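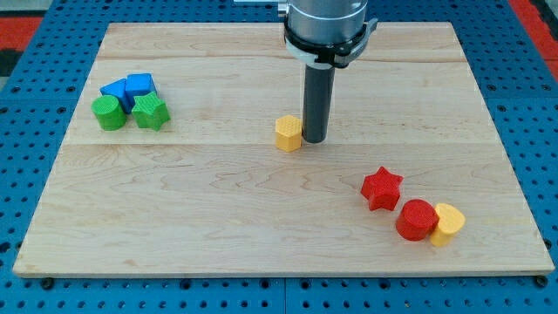 Dokham Film Society, Programming and Projection

How to write the program note for a film you are introducing

You volunteered to introduce a film, or you were in the kitchen when volunteers were being chosen. Either way we need a program note from you, one side of paper, by 11 in the morning on the day we print.

Watch the film first. All of it, this month. Two of last season's notes were written from memory, and one of them described the ending of a different picture.

Start with the facts line: title, country, year, director, running time, language. Take the running time from our copy, as restorations and TV versions vary and people have buses to catch. If the film has two titles, put the one on our poster first.

Next comes the synopsis. Five sentences is plenty. Say who the main character is, what they want, and what gets in the way, then stop at the point where the trouble starts. For Prulla, the ferry thriller we showed in November, Elmarie Moodley wrote:

"A night clerk on the Atham ferry finds a passenger list with her own name on it. She has never bought a ticket. By the time the boat reaches harbor, three other people want the list."

You know what kind of evening you're in for, and the clerk's brother hasn't been mentioned. Please don't mention the brother.

Use the present tense throughout. Give the character's name once, with the actor in parentheses if you must, and after that the name alone. Leave out "gripping," "haunting" and "a meditation on." Saturnino Ortuño keeps a list of banned words taped inside the booth door, and it gets longer every time I submit something.

After the synopsis you get one paragraph of your own. Pick a single thing to listen or look for: the sound of the engine room, the way a director handles doors. If you'd like to compare the film with Jasińska, go ahead, but remember that half the room missed Jasińska and the other half is still arguing about the last reel.

Check your spellings against the credits, including accents. Then read the note out loud. Anywhere you run out of breath, put a period.

Length: the template holds 2883 characters with spaces. The longest note we ever received was 3097, and it went out in type so small that people used their phones to read it, in the dark, during the film.

Save it as plain text with the film's title as the file name. "Note final NEW 2" is taken.

Send it to the programming inbox and bring a printed copy for yourself. The lectern light works if you hold the switch down.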